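Food grade gripper pads on a vegetable line: how often to clean, and who signs off?
Posted in Automation and Handling
223 views

Kumudini Herath
We pack mixed vegetables from slotted crates and are writing the cleaning and handling procedure for a picking cell with a soft gripper. The maker's manual covers mechanical service only. Our food safety plan covers knives, belts and tables, but has no line for anything that holds product in the air. I need to know three things. Should the pads and the ribbed part be treated as a food contact surface? What interval do other sites use? Does a dropped item count as a contamination event if it lands back in the same crate?

Nattawut Tanasarn
Treat it as food contact, all of it. The pads are the obvious part, but carrots and anything with a leafy top will brush against whatever sits next to them during a pick. Draw the contact zone on the drawing of the tool and include every surface product can reach at full opening, along with brackets and screw heads. Screw recesses hold soil and pulp. If the fastener can't be changed for a hygienic type, it goes on the inspection list by position.

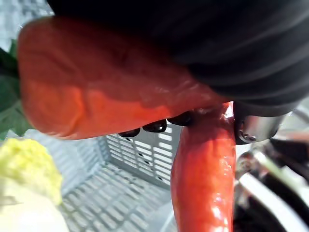 Vol. 9, p. 48

A carrot gripped near its upper end hangs well below the pads, so the drop height that matters is from the lower tip, not from the tool. We set the release limit by the longest item in the crate. Check the clearance to neighbouring product as well. With florets in the same crate as root vegetables, the softer item sets the allowable speed.

On interval: we do a wipe and visual check at each break, and a full strip and wash at end of shift. Folds are opened by hand and inspected under a lamp. Any cut, tackiness or change in colour and the part is replaced. Keep the old one in a tagged bag until the batch is cleared.

A drop into the same crate is not an event for us if the crate is clean and the product is whole. A drop onto the machine frame or floor is. Record both, using separate codes.

Francine Ouellet
Just get metal detectable rubber and you're covered.

Jintana Siriwan
Detectable rubber helps you find a lost piece. It does nothing for cleaning, so I wouldn't accept it as the only control. Count the pads at start and end of shift and write the number down. If the counts differ, hold everything packed since the last good count.

Two additions to the post by Nattawut. First, get the declaration of food contact suitability from the supplier of the rubber, by part number, and check that your wash chemical and its strength are listed. Second, lock out the cell before anyone opens the folds. Stopping the program is not isolation, even for a two-minute wipe.

As for who signs, the operator signs the wipe and quality signs the strip and wash. Maintenance should not release its own work.

Kumudini Herath
Thanks. Contact zone drawing and pad count are going into the draft. Still waiting on the supplier for the declaration.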